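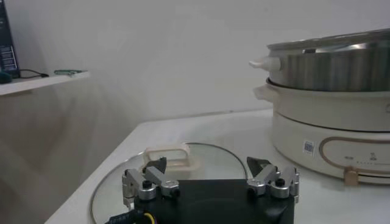

Wrist camera, coming in on the glass lid. Loop handle between the pads, fingers still open. Hot pot cooker at right.

December, lid handles, continued

Started after lunch and went on until well past the point where I should have gone home, so forgive the rambling. I wanted to get all of it down while it was fresh, for me and for whoever picks up the Galluvex after the break.

The question for the afternoon was whether we keep the Galluvex linkage gripper for the kitchen tasks or go back to the Memard parallel one we used in the fall. I've been fond of the Memard, I admit it. It closes in a straight line and you always know where the pads are going to be. The Galluvex swings its tips in on an arc, and if you teach the grasp height with the fingers open, the pads end up a bit further forward than you expected once they close. I lost a good part of the first hour to this before I remembered we had the same trouble at Illdale with the drawer pulls. Teach it closed, then open and back off! I've now written it on the tape on the controller as well.

The glass lid is a lovely nuisance of a test piece. The handle is a loop with a hole through the middle, wide one way and thin the other, so the approach angle matters a great deal. Across the thin direction both grippers hold it well. Across the wide direction the Memard only just opens far enough, and any small error in position puts a pad down on top of the handle instead of beside it. The Galluvex has room to spare there, and this is really the whole argument in its favor.

Ran 80 lifts altogether, split evenly between the two grippers, same start pose, same slow descent, lid nudged a little by hand between tries so that neither one got to replay a memorized spot. Counted a lift as good if the lid came up, stayed up for the pause, and went back down without a clunk.

Memard: 4 misses, all of them on the wide grasp, all of them the pad-on-top business.

Galluvex: 2 misses. One was my own fault (I had left the old tool offset loaded, and it went down beautifully next to nothing at all). The other was a slow tilt. It had hold of the handle near the top and the lid swung like a pendulum until the rim touched the table. I'd like to look at that one again, because I think a slightly lower grasp would cure it, but going lower brings the tips very close to the glass and I'm shy about it. A softer descent with the force stop turned up might be the way. I didn't try it today.

So the numbers lean toward the Galluvex, though not by enough to make a speech about. Take away my offset mistake and it looks better, but then I'd have to be equally generous to the Memard, and I can't think of an excuse for it.

A word on the camera. The wrist view is good right up to the last stretch, and then the gripper body takes up so much of the bottom of the picture that you're steering by the fingertips and whatever you can see between them. With the loop handle this is fine. The pale plastic shows up well against the black pads. The glass is another story. The detector found the rim reliably and the handle reliably, and in between it reported all sorts of things depending on how the overhead light fell. I ended up ignoring the lid outline altogether and going by the handle alone, and the grasps got steadier right away. For metal lids I expect the reverse sort of headache, with highlights being taken for edges.

Cables: please keep an eye on the yellow one. It curls out by the side of the gripper body and I don't like how much slack it has when the wrist turns. I'd like a proper clip there before anyone runs big rotations.

The Tapsell controller behaved itself all afternoon apart from one refusal to start, when it threw error 1999. The manual says only "general fault," bless it. Power off, count slowly, power on, and it was happy again. If it comes back, note what you were doing just before. I had switched grippers and possibly hadn't seated the connector all the way.

Left to do:
Lower grasp on the glass lid, slow, with the force stop up.
Same set of lifts with the metal lid.
Save separate offset files with names a tired person can tell apart.
Clip for the yellow cable.

The Galluvex is still on the arm and its offset is the one loaded.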